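Home | About | Archive | Recipes I Have Ruined | Contact

I quit sugar in my coffee in August, and I would like some kind of certificate.

For most of my adult life I took two heaping spoons per cup, four cups a day, and told doctors I had it "a little sweet." Then I bought a bag of Grinolik dark roast on sale, got to the register, and saw a sign informing me that people with taste drink it black. I'm suggestible. I once bought a kayak because of a calendar.

The first week was bad. Black coffee, if you come to it from my direction, tastes like a campfire that somebody put out with a different campfire. I drank it standing up, quickly, the way you'd take a phone call from the bank. I had a headache that sat behind my left eye and kept office hours.

By the second week I had decided the problem was equipment. This is where I always go when the problem is me. I ordered a Kombo hand grinder, 80 dollars, and spent my mornings cranking it against my hip while the rest of the street went to work. It has 20 settings. I have used three of them, and two of those were accidents.
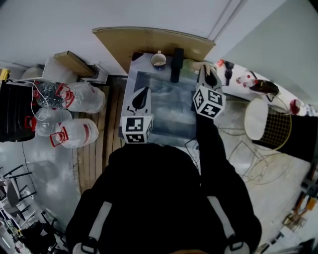 Then came the kettle. The Saler people make one with a long thin spout and a dial, and I told myself I was only going to look at it. I've been only looking at it on my own stove ever since. My sister-in-law asked what was wrong with the old kettle and I said it poured too much like a kettle. She has not brought it up again.

Add in the scale, the paper filters and a small brush for which I still have no explanation, and I had spent 355 dollars to avoid a thing that costs next to nothing and comes in a paper sack. I did the math on the back of the kettle receipt and then threw out the receipt, so now I can't return the kettle either.

The strange part is that sometime in the fourth week I started to like it. There was no big moment. I was on the back steps, reading the instructions for a hose nozzle, and noticed the cup was empty and that I wanted another. It tasted a bit like walnuts. I went inside and said "walnuts" out loud to the refrigerator.

Since then I've become tiresome. Last month I drove 70 miles to a coffee place called Hakalano and sat there sniffing a cup with my eyes closed until the kid behind the counter asked if I was all right. I told him I was getting apricot. He said that was probably the muffin.

I did have one slip. At a wedding they served the coffee with those little brown cubes in a bowl, and I ate two of them plain, like a horse, on the way to the parking lot – so technically the coffee record stands.

Next up is salt, according to my doctor. I've already found a very nice grinder.

This site uses cookies to remember your preferences. By continuing to browse you agree to our use of cookies. Accept | Settings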